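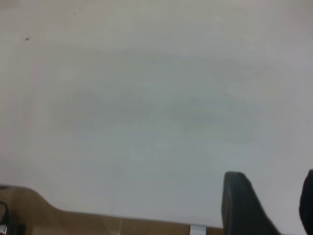 Orysia Boiko

Ostine publishes care guide for its plate-racking cell, including the part about crumbs

12 April 2018 - Ostine, which builds and looks after small robot cells for people who would like to stop stacking plates, has released the full upkeep guide for its Cernel bench cell. The guide runs to 27 pages. The earlier one ran to 8, and was mostly a drawing of the plug.

The Cernel has one arm, one two-fingered gripper and one job, which is to pick up a plate and stand it in a rack. Most calls to the Ostine service desk turn out to have little to do with the arm. The rack has been nudged, the table has been leaned on, or the gripper fingers have been cleaned with something that was never meant for gripper fingers.

"We had a customer who polished them," said Orysia Boiko, who wrote the guide and answers the service line. "They looked lovely. They also had all the grip of a buttered eel. Please use a damp cloth, and then please put the cloth away."

The new guide begins each shift with the fingers open and the arm parked low over the bare table, so that both finger pads can be checked for wear and the wrist camera can be given a plain view. Any pad with a shiny patch should be changed, along with its partner. Changing one pad by itself is allowed in the same sense that wearing one new shoe is allowed.

Next comes the rack. It must stand square to the back edge of the table, and it must be taught again whenever it has been moved, even if it was put back "exactly where it was". The guide has a good deal to say about that phrase. Teaching is done at 30 per cent speed with a plate in the gripper, one position at a time, before the cell is let loose at its working pace.
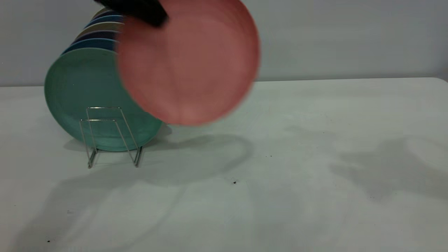

A pink plate on the move beside the rack at Ostine's Shevchuk workshop.

Working pace is capped at 87 per cent in the guide's settings table. The remainder exists, and Ostine would prefer that customers took its word for it.

A longer section deals with the wrist camera, which spends its life closer to the crockery than anyone would choose. Its window should be wiped before the fingers are, and its view compared with the saved reference picture. Specks are treated with suspicion until proved innocent: if a speck stays put in the view while the arm moves, it is on the window, and if it slides past, it is on the table or the plate.

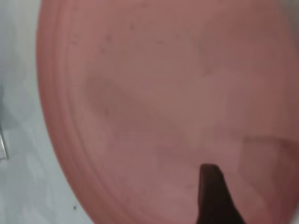
Plates with raised rims get a page to themselves. The gripper should close on the rim with the pads flat to it, and the closing force should be set on the thinnest plate in use, then left alone. Boiko admits that "left alone" is the instruction least often followed. "People find the force setting and want to improve it," she said. "I understand. I have a thermostat at home."

The guide also covers the cable run, the emergency stop test and how to report a fault without using the word "funny". It replaces the edition issued last November and applies to all Cernel cells, as well as to the older Fonda model - although Fonda owners should skip the camera section, as they have no camera.

Printed copies are available from Ostine's service desk at no charge. They are wipe-clean.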